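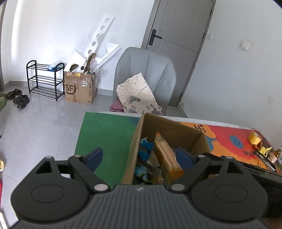
A player wrote to the support desk in November that the second chapter would not open after the update, that the save file was still listed on the title screen, and that the message on loading it read only "Profile mismatch." The answer to that question, and to others received often since the release of version 6, is given on this page.

Zillemetti: Frequently Asked Questions

General

What is Zillemetti?
Zillemetti is a turn-based strategy game for one to six players, developed by Cluteck and published by Willis Interactive. Players govern a chain of river towns and compete for trade, territory and influence over the course of a campaign.

On which systems can the game be played?
The game is available for Windows and Mac computers. A Linux version is in testing and may be downloaded by registered owners from their account page. There are no plans at present for a console release.

Is an internet connection required?
A connection is required to activate the game and to play online matches. The campaign and all single-player scenarios may be played offline after activation.

Saved games and updates

Why does my saved game show "Profile mismatch"?
Version 6 stores player profiles separately from campaign saves. If the game was updated while a campaign was in progress, the two may no longer refer to each other. Select Options, then Profiles, then Repair. The repair does not alter your progress. If the message returns, please send the save file to the support desk through the contact form.

Can saves from the early access version be used?
No. The map format was changed before release, and early access saves cannot be converted. Medals earned during early access remain attached to the player's account.

How many saved games can be kept?
Each profile may hold up to 100 saved games. Automatic saves count toward this limit – the oldest automatic save is replaced when the limit is reached. Manual saves are never deleted by the game.

Online play

How are ranked matches arranged?
Players are matched by rating. A rating is assigned after nine placement matches and is adjusted after each ranked match from then on. Players with a rating of 3000 or higher are entered in the Rao League, which has its own map rotation and its own season table.

What happens if I lose my connection during a match?
The match is paused while the server attempts to restore the connection. If this fails, a computer opponent takes over your towns and the remaining players may continue. You may rejoin at the start of any later turn. Leaving ranked matches repeatedly will result in a temporary suspension from ranked play.

When does server maintenance take place?
Maintenance begins at 9 a.m. Eastern Time and is announced in the game launcher on the day before. Ranked matches cannot be started in the hour before maintenance begins.

How do I report another player?
Open the match history, select the match, and choose Report next to the player's name. Reports are reviewed by Cluteck staff. The outcome of a review is not disclosed to the person who made the report.

Purchases and refunds

Where do I request a refund?
Refunds are handled by the store from which the game was purchased, under that store's own terms. Willis Interactive can issue refunds only for copies bought directly from its website.

My activation code is not accepted. What should I do?
Please check that the letter O has not been entered in place of a zero, and that the code has not already been used on another account. If the code is still refused, contact the support desk and attach your proof of purchase.

Are additional scenarios included in the price?
The base game includes the full campaign and all maps used in ranked play. Scenario packs are sold separately and do not affect ranked matches. A player who does not own a pack may still join a private match hosted by someone who does.

Modifications and streaming

Are modifications permitted?
Yes, in single-player and private matches. Modified files must be removed before entering ranked play – the launcher will list any that it finds. Cluteck does not provide support for modified games.

May I stream or record the game?
Yes. Individuals may publish footage of Zillemetti, including on channels that earn advertising income. The soundtrack may not be published separately from game footage.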